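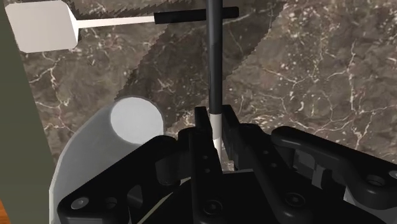
Wrist view in the sim, gripper round the white end of the black rod. Marble worktop courtesy of me spending far too long picking textures.

Threads > Making > Robot arms

Latest Replies Saved Search

Right, arm update! For anyone new, I'm building a small robot arm on a bench at Fivolwood (the shared workshop I keep going on about) and I've been teaching it kitchen jobs in a simulator before I let it near my actual kitchen. The project is called Jimen. No, it doesn't stand for anything.

The sim kitchen has grown a bit. There's a spatula sort of thing lying on the worktop now, white head and black handle, and that's the next job after the rod. I want it picked up by the handle and put down again somewhere sensible. Not asking for pancakes yet.

Rod first though. It's tall and thin and I've got it standing bolt upright, and the fingers have to close on the short white bit near the bottom. Sounds easy. I have watched it get swiped sideways so many times that I now flinch when the arm starts moving, and it's only pixels.

Last night I left it running 600 goes while I had my tea. Came back to a log full of misses, nearly all of them on the same side, which cheered me up no end because a miss that's always on the same side is a thing you can fix!

And it was my fault. I'd measured the finger offset on the real gripper in July, then swapped the mounting plate and never measured again. 4 mm out. Typed the new number in, ran it again, much happier log.

Someone asked about the shadow on the marble and why the edges look like stairs. That's my shadow setting on low, the laptop gets hot and shouty otherwise. I did try it on high for one evening and it took so long per run that I went back to stairs. If the camera side of things ever starts minding, I'll think again.

The model of the gripper is the bit I'm proudest of. I drew all those little holes and screws myself, off the real one, with callipers and a lot of biscuits. You don't need the screw heads for the physics at all. I just like seeing them there.

Real-life progress is slower. The printed fingers for the bench version came out with a bit of flex, so I've redone them thicker and put rubber on the inside faces. Second-hand motors are from Lenen and they've been fine so far apart from one that hums. I've put the hummer in the base where I can't hear it as much.

Anyone else used the Cârstea motor board? Mine drops the connection if I ask for two joints at once at full speed. Fine at half speed. I've swapped the cable, swapped the power supply, sworn at it, tried the other USB port. Ideas very welcome, my next one is a ferrite clip and hope.

To the person who asked what it's cost me: fewer evenings out than you'd think and 26 quid on bolts, which I'm still cross about.

Bench night is 8th November, I'll bring the arm and the laptop and run the rod job on both side by side. Five goes each. If the real one knocks it over on the first try I'd like everybody to look at the ceiling please.

Oh and I need a bit of black dowel with a white end for that, if anyone's got an offcut. Otherwise it's a garden cane and some tape.

Contact | © the author | Back to top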